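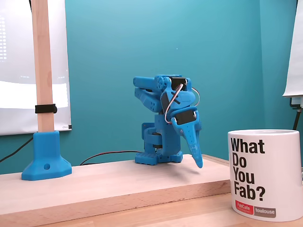
Unit 4: Evaluating a low-cost arm kit before purchase
Course handout, Introduction to Shop Automation

Purpose of this unit

You will review a small printed arm kit the way a buyer would. The kit is the Plila, sold by Zerex. It comes as a set of printed parts with hobby-class servos, or as print files only, in which case you buy the servos yourself. The review form is on the course page. Fill it in during the session and hand it in at the end.

The comparison kit in Unit 5 is the Skurnell. Do not compare the two yet. Score the Plila against the stated need, which is to move a small, light item from one marked spot to another on a flat board.

4.1 What the vendor sells

Zerex lists three packages: files, parts, and assembled. The assembled package costs 400 and includes a power supply and one spare servo. The parts package has the same contents, but you build it, and the build manual has 31 steps. Prices are those we were quoted in June and do not include shipping.

Control software is separate. We use Cheon, which is a free download and runs on the lab computers. Zerex also offers a paid support plan. It covers software questions and replacement of failed servos, but not printed parts, on the grounds that the buyer can print them again.

4.2 Terms used on the form

Reach: the distance from the center of the base to the tip of the end piece, with the arm fully extended.
Repeatability: how closely the tip returns to the same point when sent there many times. This is a different thing from accuracy, and the form asks for both.
Backlash: free play at a joint, felt when you rock the link gently with the servo holding position.
Hold: whether the arm keeps its position under load for the full test time.

4.3 Before power is applied

Check that the base is seated flat on the board. Move each joint by hand through its full travel, slowly. Stop if you feel a hard catch, and write down which joint. Look along the servo wires at each joint and confirm that no loop can be pinched between two links when the arm folds. Wire routing is a scored item. The manual leaves it mostly to the builder, so results differ from one unit to the next.
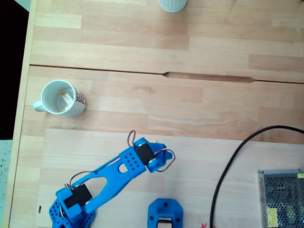 Keep the supply cable out of the swing area, and leave clear space beside the vents on the power supply. Connect the supply to the arm first and to the wall second.

4.4 Test sequence

1. Start Cheon and load the profile named Plila-base.
2. Send the arm to the home position. Note any joint that overshoots or hums.
3. Run the reach test. Mark the board in pencil at the tip and measure with the steel rule. The data sheet gives 137 mm for the short-link version.
4. Run the repeatability test. Record the spread of the marks in millimeters, widest direction only.
5. Run the hold test for 2 minutes with the standard weight.
6. Return to home and switch off at the wall.

If a servo stalls, cut power before touching the arm. Cheon does not stop on stall unless the limit box is checked, and it is unchecked by default - a point to enter under Software.

4.5 Scoring

Score each item from 0 to 5. Leave no blanks; write NT for not tested. Cost is scored on the package you would recommend, with your own labor counted at the rate printed on the form. Give one line of reasoning per score. Statements such as "works well" will be returned.

Reading for next time: the Skurnell data sheet, sections on payload and duty cycle.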